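Search the FAQ Type your question Go

Cleaning and Caring for Your Tablecloth - the stuff you keep asking me

I'm Sobia Qureshi and I run the little Usmani table linen shop. These come up every week, so I finally wrote them down!

How often should I wash it?
At my house it's every 8 days or so in winter, more if my nephews visit. Spills I dab right away and then leave alone.

Can it go in the dryer?
Low heat, sure. I take mine out while it's still a bit damp and smooth it over the table with my hands (lazy, but it works).

Will it shrink?
A little, the first time. My 75 inch one lost almost 2 inches, and then it stopped.

What do you use between washes?
Plain water with a tiny drop of dish soap in a spray bottle. I mist the spot, wait a minute and blot with an old T-shirt - no scrubbing, please, it roughs up the weave.
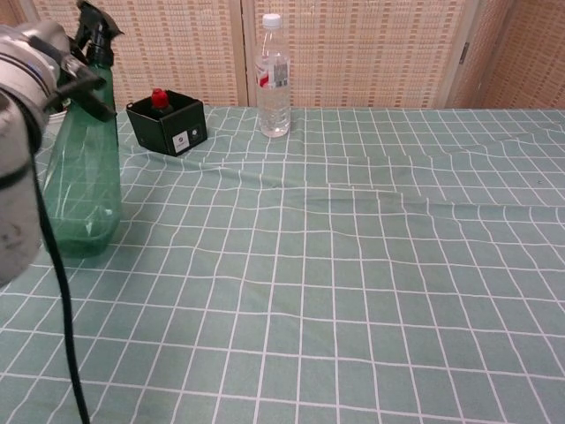
I like a green see-through bottle with a trigger top, and any bottle where you can check how much is left will do. Keep your soapy mix well away from anybody's drinking water, and write on it with a marker if you've got kids around.

What about wax?
Let it harden, lift it off with a spoon, then iron over a paper towel. Red wax may need two or three tries.

Do you ship before the holidays?
Orders placed after Dec 23, 2024 go out in January. Sorry!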